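Kasum Household Textile Word List

Summary
The Kasum list is a collection of everyday words for the care, handling and storage of cloth in the home. It was compiled from almost 800 handwritten slips held in the Margaritis collection. The present release contains 259 headwords. It is intended for dictionary makers, local historians and teachers of dialect.

Contents
entries.csv - one row per headword, 15 columns
sources.csv - slip numbers and the place where each word was noted
notes.txt - remarks on spelling, in order of headword

Main columns
headword: the form chosen for the list
variants: other spellings found on the slips, divided by semicolons
sense: a short meaning in standard English
task: washing, drying, folding, mending or storing
place: village or district, where given
confidence: a score from 1 to 5, where 5 means that the sense is stated on the slip itself

Preparation
The slips were typed up at Jenia and checked against the originals by a second reader. Where the readers disagreed, both readings were kept and the confidence score was lowered. Spelling was left as written in the variants column. Headwords were brought into line with the rules used in the earlier Rekus list, except that final -e is kept.

Slips that give only a trade name have been left out. So have words for clothing, unless they also name a piece of cloth in general use, such as a wrap or an apron.

Known limits
Drying and folding are well covered. Mending is thin, and several districts have no mending words at all. Many slips carry no date, and the list should not be used to show when a word came into use or fell out of it. The place column gives where a word was noted, which may differ from where the speaker grew up.

Terms of use
The list may be copied and adapted for study and teaching, provided that the Kasum name is kept. Corrections should quote the headword and the slip number.

Words for the shape of held cloth

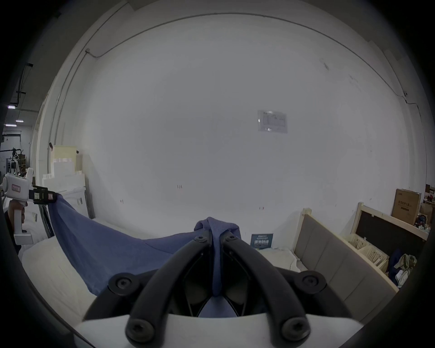 The list treats the hang of a cloth as a separate sense from its fold, although some speakers used one word for both. A "belly" is the dip between two holding points, as in the shallow curve of the blue cloth; a "nip" is a small gathered fold such as the one pinched at one end. Both headwords are filed under folding, with cross-references from drying.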